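Vislow Room – Frequently Asked Questions

This page answers the questions most often received by the Cludero front office about the Vislow Room and its large work table. Users who do not find an answer are asked to write to the room coordinator, Ingvild Skjelbred.

Who may reserve the Vislow Room?
The room may be reserved by enrolled participants and by staff of the Cludero and Myklebust sites. Outside groups may apply in writing. Applications are reviewed by Holger Öberg and are normally answered within 12 working days.

Is there a fee?
Participants and staff are not charged. Outside groups pay 400 per day or 300 per half day. Ice and the cleaning of glassware are included in both rates. Breakage is billed separately at replacement cost.

How is the work table divided?
Dark blue tape runs along and across the brown table top and divides it into large squares. Each item on a setting list is assigned to one of these squares. Items should stand fully inside their square and should not rest on the tape. Users must not lift, move or replace the tape. If a strip has come loose, please report it to the front office.

What belongs on the drinks side of the table?
The standard drinks setting calls for a white tray in the upper square, with the stemmed glass standing on the tray. Ice is served on the small round plate in the square below. A folded cloth is kept at the table's edge, within reach of the tray.

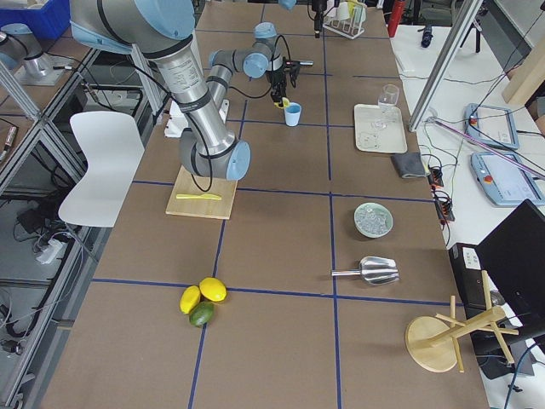 The work table with tray, stemmed glass and ice plate on the right-hand side.

May I use my own glasses and plates?
Yes, provided that they are removed at the end of the session. Glassware from the room's own stock must not leave the room. Please do not mix the two on one tray.

Where does the ice come from, and what happens to it afterward?
Ice is collected from the freezer in the Undton pantry, on the same floor. Take only what fits on the plate. At the end of the session, leftover ice goes into the pantry sink. It should not be left on the table, and water must be wiped up before it reaches the tape. Plastic cups are emptied, rinsed and returned upright.

Are knives permitted?
Plastic knives are permitted and are kept with the board. Metal kitchen knives require the prior consent of Sixten Tangen. This applies to staff as well as to outside groups.

Which cloth should be used for which task?
Dark gray cloths are for the table. White cloths are for drying glasses – they are stored in the pantry drawer marked 67. Used cloths are placed in the bin by the pantry door and are not folded back onto the table.

May food or drink be placed on the white desk?
No. Food, open drinks and ice are restricted to the work table and the pantry. The desk is to be kept dry at all times.
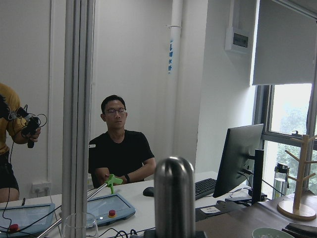

Persons seated at the desk may keep a closed water bottle on the floor beside the chair. Bags and coats are left on the hooks in the corridor. The wall outlets may be used during the session, but extension cords must be requested in advance.

How should the room be left?
The tray and the plate are washed, dried and put back in their squares. Glasses are checked for chips before they are returned to the rack. Chairs are pushed in. The person who made the reservation signs the sheet inside the door.

What should I do if a glass breaks?
Stop the session and keep others away from the table. Use the brush and pan from the pantry, never the table cloths. Discard any ice that was on the table at the time. Then inform Gunnel Solberg at the front office, who will record the item and arrange a replacement.

Can a reservation be extended?
Extensions may be requested until 3 p.m. on the same day and are granted if no other group is waiting. During March the room closes one hour earlier than usual, and extensions are not available.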